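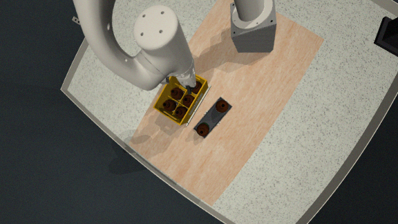

Otden publica una versión de su planificador que comprueba cada agarre en simulación antes de mover el brazo

La empresa de software Otden ha puesto a disposición de sus clientes una nueva versión de Raju, su planificador de movimientos para brazos robóticos. El cambio principal es que el programa ya no calcula la trayectoria y el agarre por separado. Ahora los resuelve juntos y descarta los agarres que dejarían el brazo en una postura desde la que no puede completar el traslado.

La versión llega en marzo, después de un periodo de pruebas en el centro de Wundembridge, donde Otden tiene su equipo de planificación. El trabajo se ha hecho por completo en un entorno simulado. La tarea de referencia consiste en pasar piezas pequeñas y redondas entre una caja amarilla con compartimentos y una bandeja gris oscura, colocadas una junto a otra sobre un tablero de madera clara.

Según la empresa, la dificultad de esta tarea está en las separaciones interiores de la caja. Una pieza en el centro de un compartimento admite muchas orientaciones de la pinza, pero cuando queda pegada a una esquina solo sirven unas pocas, y algunas obligan a la muñeca a girar hasta el límite de la articulación. La versión anterior elegía el agarre con mejor puntuación geométrica y después intentaba encontrar un camino. Si no lo encontraba, volvía a empezar desde el principio.

El juego de pruebas consta de 3000 escenas generadas de forma automática, con la caja girada en distintos ángulos y las piezas repartidas al azar. La versión anterior dejaba sin resolver 457. La nueva deja sin resolver 23, casi todas con una pieza apoyada en el borde de un separador. Otden indica que esas escenas se han incluido en la distribución para que los clientes puedan reproducirlas.

El segundo cambio afecta a la aproximación. Raju detiene ahora el brazo en un punto intermedio por encima del recipiente, con la pinza abierta y orientada hacia abajo, y desde ahí vuelve a consultar la posición estimada de las piezas antes de iniciar el descenso. 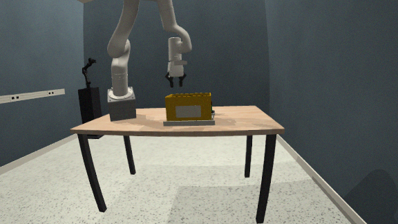
Esa segunda consulta alarga algo el ciclo, pero permite corregir desviaciones de la estimación inicial sin rehacer el plan completo. El usuario puede fijar la altura del punto intermedio o desactivarlo en recipientes sin separaciones. También se puede pedir que la corrección se limite al plano horizontal, una opción pensada para quienes trabajan con sensores de profundidad poco fiables.

La escena simulada se describe en un único archivo de texto, en el que figuran el brazo, la mesa, los recipientes y los elementos del entorno que deben tenerse en cuenta como obstáculos. Hasta ahora había que mantener dos archivos, uno para el simulador y otro para el comprobador de colisiones, y las diferencias entre ambos eran una fuente habitual de errores. Durante la conversión de los proyectos antiguos, la herramienta avisa de los objetos que aparecen en uno y faltan en el otro.

La actualización corrige además la incidencia 2169, abierta desde hacía varias versiones. El fallo hacía que el planificador siguiera tratando como obstáculo la pieza que la pinza acababa de soltar, con su posición anterior, y rechazara movimientos de retirada válidos. Los usuarios que habían aumentado los márgenes de seguridad para evitarlo pueden volver a los valores por defecto.

Los proyectos creados con la versión anterior se abren sin cambios, salvo los que usan funciones de puntuación propias, que deben recompilarse. La interfaz con Huritz, el visor de trayectorias de la misma empresa, se mantiene, aunque la vista de articulaciones muestra ahora los agarres descartados y el motivo del descarte.

Otden no ha dado fecha para las pruebas con un brazo físico. La empresa señala que antes quiere ampliar el juego de escenas con piezas de otras formas y con recipientes más profundos, donde el cuerpo de la pinza puede chocar con las paredes. La sesión técnica para clientes será el martes a las 10:00, en línea, y quedará grabada.

Noticias relacionadas

Huritz añade la comparación de dos trayectorias en la misma ventana
Otden abre plazas de prácticas en Wundembridge
Cómo convertir un proyecto antiguo de Raju al formato de archivo único
Estimación de posición en piezas redondas: notas de la última sesión técnica
Calendario de versiones y fin de soporte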